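Protokoll der Sitzung des Arbeitskreises »Gute Praxis an den Zweiarmplätzen«
Mittwoch, 30. Dezember 2020, kleiner Besprechungsraum bei Likomine

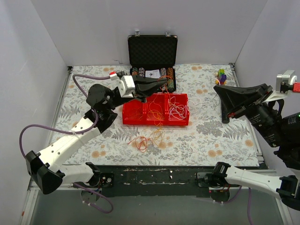
Anwesend: Sofia Ramalho (Leitung), Arnaldo Morais, Cristóvão Bastos, Caradog Samuel (Protokoll)
Entschuldigt: Apolinar Manríquez, der seine Anmerkungen dankenswerterweise schriftlich geschickt hat

1. Begrüßung und Protokoll der letzten Sitzung

Sofia begrüßt alle sehr herzlich und bedankt sich, dass sich zwischen den Feiertagen überhaupt eine Runde gefunden hat. Arnaldo hat Gebäck von seiner Schwiegermutter mitgebracht, was die Stimmung gleich merklich gehoben hat. Das letzte Protokoll wird mit einer Änderung angenommen: Unter Punkt 3 muss es »Platzverantwortung« heißen und nicht »Schichtverantwortung«. Der Protokollant bittet um Nachsicht und hat es bereits verbessert.

2. Hausregel für weiche und fadenförmige Gegenstände

Das war der Hauptpunkt, und er hat uns auch entsprechend lange beschäftigt. Unsere Hausregel stammt noch aus der Zeit, als an den Plätzen fast nur feste Teile gegriffen wurden. Für Schnüre, Garn und Bänder steht darin ein einziger Satz (»mit Vorsicht zu behandeln«), und mit dem kann, wie Cristóvão freundlich, aber deutlich anmerkte, kein Mensch etwas anfangen, der neu an einen Platz kommt.

Cristóvão stellt seinen Entwurf vor. Ausgangspunkt ist das Sortieren von Schnüren nach Farbe in die Schale mit den drei Fächern. Eine Schnur, die sich um eine Greiferspitze legt, ist dabei ganz gewöhnlich und soll nicht als Störung gelten. Als Störung gilt sie erst, wenn sie in ein Gelenk gerät, sich hinter der Fingerwurzel festzieht oder beide Arme miteinander verbindet. Arnaldo fragt, wer das im laufenden Betrieb beurteilt. Nach einigem Hin und Her einigt sich die Runde darauf, dass die Person am Platz entscheidet und im Zweifel anhält — und dass ihr daraus niemals ein Vorwurf gemacht wird. Sofia war es wichtig, dass dieser zweite Halbsatz wörtlich in die Regel kommt.

Zum Lösen verhedderter Schnüre wird festgehalten: Beide Arme anhalten, Freigabe wegnehmen, erst dann in den Arbeitsraum greifen. Das gilt auch dann, wenn nur ein Arm betroffen ist. Apolinar hatte schriftlich vorgeschlagen, für den zweiten Arm eine Ausnahme zuzulassen, solange er in Ruhestellung steht. Die Runde hat das wohlwollend besprochen und trotzdem abgelehnt; Caradog ruft ihn an und erklärt es ihm in Ruhe.

Beschluss: Der Entwurf wird mit diesen Ergänzungen angenommen und gilt ab der nächsten Fassung der Hausregel. Einstimmig.

3. Kabelführung an den Armen

Arnaldo berichtet von seinem Rundgang. Die violetten Leitungen laufen außen am Arm entlang und sind mit Kabelbindern gehalten, dazwischen braucht es eine Schlaufe, damit das Gelenk frei drehen kann. Wie groß diese Schlaufe sein darf, wird von Platz zu Platz verschieden gehandhabt. Er plädiert für ein festes Maß: höchstens 200 mm Abstand zwischen Schlaufe und Armglied, gemessen in der am weitesten gebeugten Stellung. Cristóvão findet das großzügig, will sich aber nicht sperren.

Dazu kommt eine Sichtprüfung vor Beginn der Arbeit: Kabelbinder, Stecker am Handgelenk, Kamerahalterung. Sofia bittet darum, das Blatt kurz zu halten. Sie kennt noch die alte Liste von Vinik, die so lang war, dass sie am Ende meistens im Voraus abgezeichnet wurde, und dahin möchte sie unter keinen Umständen zurück.

Beschluss: Maß wird probeweise bis Juni übernommen. Das Prüfblatt bekommt höchstens 8 Zeilen, Arnaldo schreibt es.

4. Was auf den Tisch gehört

Hier gab es die lebhafteste Aussprache. Die einen möchten, dass ausschließlich die Gegenstände der laufenden Aufgabe im Arbeitsraum stehen. Die anderen, vor allem Cristóvão, halten dagegen, dass ein bisschen Umgebung erwünscht ist: der offene Koffer mit den Pokerchips hinten an der Wand, die bunten Spielzeugbausteine, dazu die geblümte Decke mit ihren orangefarbenen Blüten, von denen sich orangegelbes Garn nun einmal schlechter abhebt. Gerade das wolle man ja haben.

Sofia hat schließlich einen Mittelweg vorgeschlagen, mit dem alle gut leben können. Zusätzliche Gegenstände sind erlaubt, wenn sie im Aufgabenblatt stehen. Aufgeklappte Deckel müssen von selbst sicher stehen, und ihre Verschlüsse sind beim Abstecken der Bewegungsgrenzen mitzurechnen. Decken sind so aufzulegen, dass sie an den seitlichen Schienen keine Falten werfen. Arnaldo fragt noch nach Kleinteilen, die beim Hantieren herunterfallen könnten; das wird vertagt, weil dazu erst die Rückmeldung von Raudsepp abgewartet werden soll.

Beschluss: Mittelweg angenommen, drei Stimmen dafür, eine Enthaltung (Cristóvão, wie er sagt, in aller Freundschaft).

5. Verschiedenes

Skarska hat angefragt, ob sie unsere Hausregel als Vorlage verwenden dürfen. Die Runde freut sich darüber und hat nichts dagegen, möchte aber erst die neue Fassung herausgeben. Sofia antwortet.

Für neue Beschriftungen an den Plätzen sind 1.000 Euro bewilligt. Arnaldo holt Angebote ein und achtet bitte darauf, dass die Schilder auch mit Handschuhen abgewischt werden können.

Aufgaben bis zur nächsten Sitzung:
Cristóvão: Regeltext zu Punkt 2 ins Reine schreiben
Arnaldo: Prüfblatt, Angebote für die Schilder
Sofia: Antwort an Skarska, Nachfrage bei Raudsepp
Caradog: Anruf bei Apolinar, Verteilung des Protokolls

Der Termin für die nächste Sitzung wird per Rundmail abgestimmt. Sofia wünscht allen einen guten Rutsch und schließt die Sitzung.

Für das Protokoll: Caradog Samuel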